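Compost bin orders close soon, school garden network says

Schools wanting a share of this year's bulk compost order have until the end of December to get their forms in, and organisers say the list is already longer than last year's.

The Gilmartin School Gardens Network has 2416 bags to give out, all of it screened green-waste compost from the Jekness depot. Free to public and Catholic primaries in the district. High schools pay delivery only. Childcare centres can go on the wait list but no promises.

"We had 53 schools put their hand up last time and a few missed out becuase the form went to the wrong inbox," network coordinator Róisín Ní Mhurchú said. "Please use the new form. The old one goes nowhere."

Maximum is 40 bags per school. Smaller gardens are asked to be sensible and order what they can spread before the holidays, as bags left in the sun over summer go sour and split. Anyone with leftover stock from last year should say so on the form, it can be swapped between sites.

Pickup is from the Jekness depot, side gate, from 8.30 am. Bring a trailer or a ute, and a tarp. Bags weigh 30 kilos each so please don't send the Grade 4s. Schools with no vehicle can tick the delivery box and Muammer Keskin will ring to sort a run, probably two or three schools to a load. 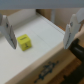
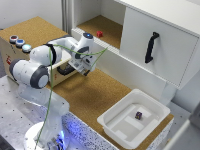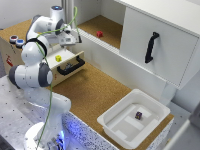 Also on the form this year, a box for worm farms. Zollow Primary has more worms than it can feed and is giving away starter tubs to any school with a shaded spot and someone to look after them over the break. Erdal Uysal, who teaches Grade 5 there, will run a short session after school on setting up the trays and what not to put in (citrus, onion, the crusts off anything with Vegemite). Parents welcome.

Mulch is separate. There is no mulch in this order. The council chipping pile at Arken is still open to schools but it's first come first served and the last load had a fair bit of privet through it, so check before you shovel.

The network is chasing a second tap for the Arken community plot as well, after months of kids carting watering cans across the car park. Keyvan Bhageri from the plot said a plumber had quoted and the paperwork was in. No word yet on timing. Until then the hose stays at the shed end and has to be rolled up by 4 pm.

Seed swap is still going ahead. Labelled envelopes only please, variety and the month it was saved. Beans, peas and sunflowers are well covered, the table is short on leafy greens, carrots and anything that flowers in autumn. Tomato seed should be dried properly first or it sticks to the paper.

Compost forms are at the front office of member schools or by email from the network. One form per school, signed by the principal or deputy. Questions about deliveries to Muammer, everything else to Róisín. Confirmations go out once the depot has checked the count, and schools will get their pickup slot in the same email.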